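# Teaching an arm to clear fruit by hand (my way, anyway)

I've been asked a few times how I record demonstrations for the pick-and-place job, so I'm writing it down once and pointing people at it. My setup is a leader arm I hold and a follower arm that copies me, with a small wrist camera on the follower. The recorder is Skeltirier, and the arm is an Amaral. Yours will differ, and most of this should still carry over.

**Before you record anything**

Zero both arms. I skipped this in January and had to throw out a whole evening's work, so please learn from my grumpiness! Then open the wrist view and check that you can see both fingertips when the gripper is wide open. If one is missing, tilt the mount now. Changing it halfway through gives you two datasets that don't agree with each other.

**Warming up**

Drive the follower for a few minutes with recording off. Toy fruit is great for this (a strawberry and a banana need very different grips), and you'll get a feel for how far the follower lags behind your hand. Mine lags more on the wrist joint than anywhere else.

**Recording an episode**

1. Start from the same rest pose every time. I saved mine in Skeltirier as `home_2`.
2. Hit record, wait a beat, then move.
3. Come in slowly from above, with the gripper already open wider than you think you need.
4. Close until the piece stops shifting – then stop squeezing.
5. Lift, carry, lower, open. Don't drop it from a height, even if you're bored.
6. Go back to rest before you stop the recording.

If you fumble a grasp and recover nicely, keep it! Those are some of my favorite episodes. If you fumble and start flailing, bin it and go again.

**Mixing it up**

Move things between episodes. Slide the plate, swap the fruit, put a piece close behind a cup so that the camera only catches part of it. I got lazy with my first set and the policy learned one corner of the table beautifully and nothing else.

My current set is at 1248 episodes and I'm aiming for 2000, in blocks of 8 with a stretch in between. My shoulder insists on the stretch.
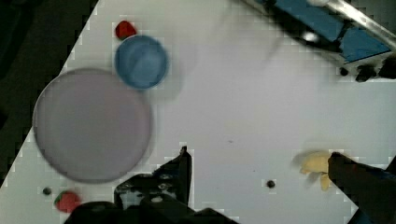

Back up after each block, too. I copy everything over to the Tumska drive before I touch the arm again, and I play one episode back from the copy to make sure it opens.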